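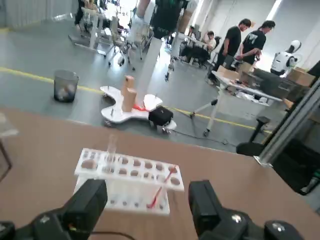 What the Gristton Police Log Says, and What the Paper Printed
Final report, Local News and Public Safety project
May 24, 2025

I picked this topic because my grandmother reads the police log in the Gristton weekly out loud at breakfast, and she's convinced the town is falling apart. I wanted to know if she was getting the whole log or just the juicy bits. So for my project I compared what the police department posts on its website with what the paper runs on page four.

The department puts up a plain list of every call. It has a date, a time, a street (no house numbers) and a short code for the type of call. I copied all of it for a stretch of 10 weeks into a spreadsheet, which took me way longer than I told my group it would. That came to 1,573 calls. Then I went to the library and went through the printed paper for the same weeks and marked every call that made it in. The paper ran 134 of them.

I was ready for the number to be small. There's only half a page! What surprised me more was which ones got picked. Most of the full list is really dull stuff: alarm calls, parked cars blocking something, welfare checks, people locked out, and a huge pile of "assist other agency," which mostly means the ambulance wanted a hand. Hardly any of that gets printed. Break-ins and fights almost always do, and so do animals. If a goat gets loose on the Ullotby road, it's going in the paper.
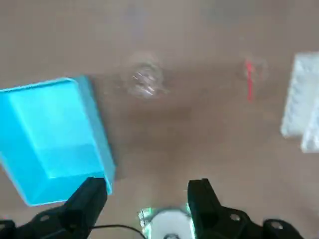
The codes gave me a lot of trouble, so I want to explain how I handled them. The department has two codes for a suspicious person and I never found out how they're different, so I lumped them together. Some calls also change code partway through. A call can come in as a burglary and get closed as "unfounded" an hour later, and the website shows the closing code while the paper sometimes uses the first one. I kept both in separate columns where I could. Where I had to choose, I went with the website.

This matters more than I thought it would when I started. Several calls printed as break-ins were closed on the website as something milder, like a relative who forgot to say they were coming over. I didn't see any corrections for those. I'm not saying the paper did anything sneaky – it goes to press early in the week, and whoever types up the log probably takes what's there that morning.

I also did a short survey outside the grocery store in Gilbridge, where a lot of Gristton people shop. I got 30 people to answer. I asked them what kind of call they thought the police got most often, and theft was the top answer by a lot, with drugs second. Only a few said alarms or medical help. The people who told me they read the log every week were no closer to the real list than the people who never read it. It's a small survey and I just asked whoever would stop, so please don't read too much into it.

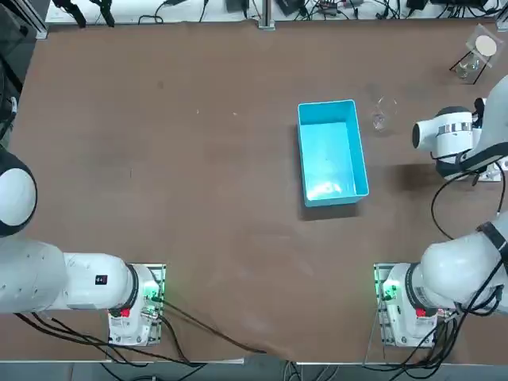

Does the paper leave out certain streets?

It printed calls from every part of town, but the streets near the high school and the bus station showed up more than their share of the full list would suggest. I think that's mainly due to the type of call, as those streets have more fights and fewer alarms. I couldn't separate the two properly with the amount of data I had.

For the last part I tried a comparison with Ullotby, which is smaller and doesn't have its own paper. People there get their police news from a message board run through an app called Kpodo, and anybody can post. I read it every evening for most of May. The posts are fast, I'll give them that. Someone asks why there are two cruisers by the bank and there are answers within minutes, usually three different ones. I couldn't match enough of them to official calls to put them in a table, mostly because people write things like "by the old bakery" and I didn't grow up there, so I left Ullotby out of my main results.

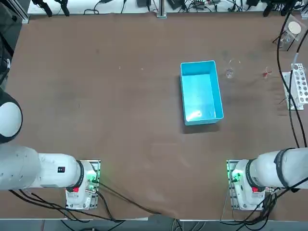 One thing I did get from the board is that people want to know how a call ended. They ask over and over. The department's list gives you a closing code, but it doesn't spell it out in words, and the printed log usually stops at "officers responded." My grandmother has the same complaint, by the way. She wants to know what happened with the goat.

If I did this again I'd start the spreadsheet on day one and get a second person to check my coding. I'd also go for a full year, because spring is probably its own thing with the nicer weather and everybody out late. And I'd ask the department about those two suspicious person codes first. I emailed them twice and then found out I had been using the address for parking permits.

My spreadsheet and the survey questions are in the class folder. The tab called "old" is a mess, so please use the one called "clean."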